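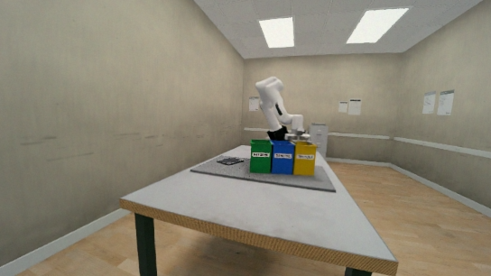 Every few years somebody in the concert business decides that the trouble with folk music is the filing. The latest to think so is Dranum, the spring festival that takes over a stretch of converted warehouses each March, and which this year threw out its old stage names and sorted all its performers into three strands called Root, Drift and Signal. The idea has the appeal of green, blue and yellow recycling bins lined up shoulder to shoulder, each with its little white label on the front. You know where you are with a setup like that, as long as what you're holding is a can or a newspaper. I spent most of the festival holding a program and trying to work out why a woman singing unaccompanied ballads about drowned miners was Drift.

"Drift is material that has traveled," Ettore Mazza told me. Mazza has been Dranum's artistic director for three seasons, and he is good company, quick and well read and not at all defensive until you ask a second question. I asked a second question. What folk song hasn't traveled? He said that Root was for material "in relationship with a place." I pointed out that the miners' ballads named the mine. He said the strands were meant to be porous.

Porous is a word I heard a lot. It was in the program notes, it was in the welcome speech, and it was printed on the tote bag. If the walls are that full of holes, I'm not sure what they're holding up.

The case for the new system goes like this. Ticket buyers under a certain age don't recognize the old words. "Traditional" sounds like homework, "world music" has been an embarrassment for a long time, and "roots" means something different to everybody who uses it. So you offer people a mood and let them follow it from room to room. Mazza says attendance at the late shows went up. He wouldn't give me the numbers for the early ones, which is when most of the unaccompanied singers were on.

Behind the strands is a piece of software. Brallel, a tagging service that several mid-sized festivals now pay for, listens to the recordings an artist sends in and assigns them to one of 34 "listening modes." Dranum then boiled those down to three. I asked to see the full list and was shown part of it, on a phone, across a table. One mode was Ember. Another was Open Water. I would have liked to know what separates Ember from Hearth, two entries later, but the phone went back in the pocket.

It would be easy to get too angry about this. Programmers have always put acts in boxes, and usually on thinner evidence than a computer listening to the songs. When I started reviewing, the box was often decided by the hat in the publicity photo. A singer I knew spent a decade booked as Celtic on the strength of one whistle solo. Nothing Brallel does is worse than that, and maybe it does give an unknown band a chance at a room they would never have been offered.

Skasska might be the example. They're a five-piece who play wedding tunes very fast, with two accordions and a drummer who seems to have wandered over from a punk band and stayed. The software put them in Signal, among the laptops and the drone artists, and they tore the place apart. People who had come for a gentle hour of hum were dancing by the second number. I enjoyed it more than anything else I heard all festival. I'd also enjoyed it the previous year, when they played the main stage under no heading at all, to more people.
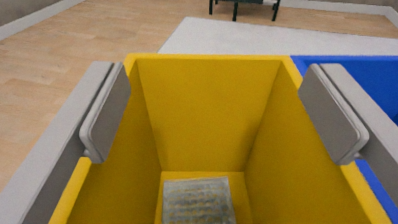

Shona Leckie has less patience with the whole business than I do. She is the one with the miners' ballads, and she has been singing them for most of her life. She got a 30-minute slot at four in the afternoon in a room with a bar at the back of it, and the bar stayed open.

"I filled in a form asking what my songs feel like," she said afterward, wrapping a scarf around her neck in the loading bay. "I wrote that they feel like the people in them are dead. They sent it back and asked me to choose from the menu."

She wants her songs introduced. That was the part of the afternoon that bothered her most, more than the noise. Under the old arrangement a host came on and said a few words about where the material was from and who had collected it. The strands have no hosts. Mazza's view is that an introduction tells people what to hear. Leckie's view is that a strike song with the strike taken out of it is just a slow tune in a minor key, and she proved it, I think, by singing one. The people near me listened politely. A man asked his friend whether it was about the sea.

You could buy the background if you wanted it. Lombardi, the small label that handles the festival's recordings, was selling a companion book in the lobby for $22. It runs to 89 pages and has the words to everything, with decent notes on the singers the songs came from. I bought one and read it on the train, and it was the best-organized thing at Dranum. It goes in alphabetical order by title.

I asked Mazza whether the strands would be back. He said the team was "sitting with the learnings" and that a fourth strand had been discussed. I asked what would go in it, and he said it was for work that didn't settle easily into the other three. Leckie, when I passed this along, wanted to know if it came with a quieter room. She has been invited back and hasn't answered. Skasska have already said yes, and have asked to be put wherever the floor is strongest.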